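Too many variant covers again. Stodeck solicited 20 for one first issue — 20! — and the shop has to guess which ones sell. I've got 40 bucks a month for comics and I want pages, not the same issue in a diferent coat.

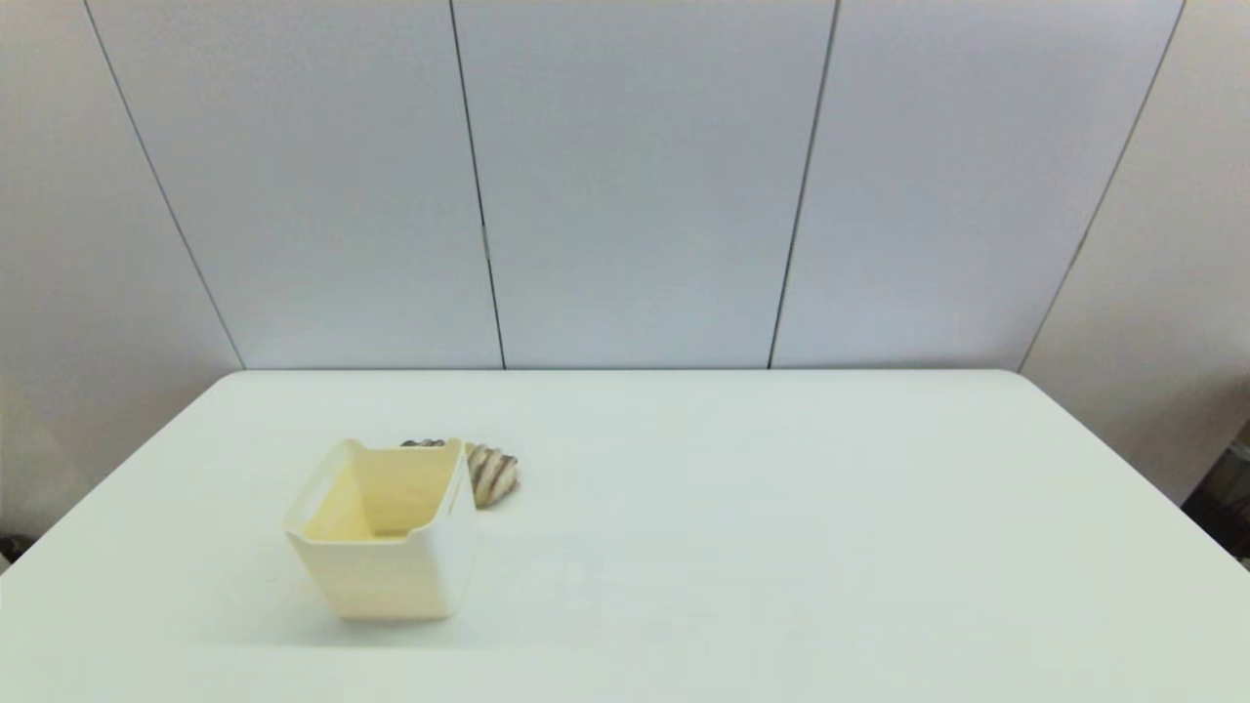
Cream bin on the white table.

Charmaine Masilela says variants keep small shops open. Maybe. Ask her again in November, when the unsold ones hit the dollar box.
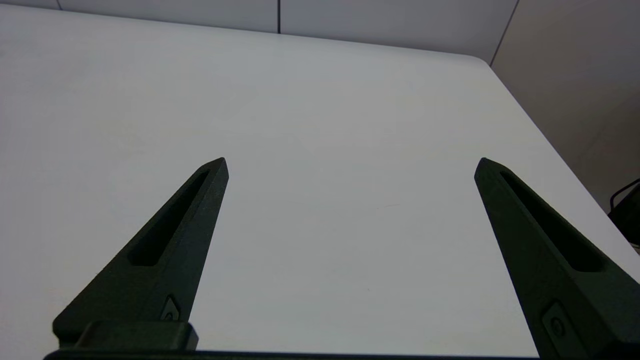
Collected editions are where the money should go. Cheaper per page, and they stay on the shelf. Give me a plain white cover, white as that tabletop between the two dark pointed fingers, and spend the savings on paper stock. And pay teh letterer. Almost 900 pages of Tarov and the letterer isn't even credited.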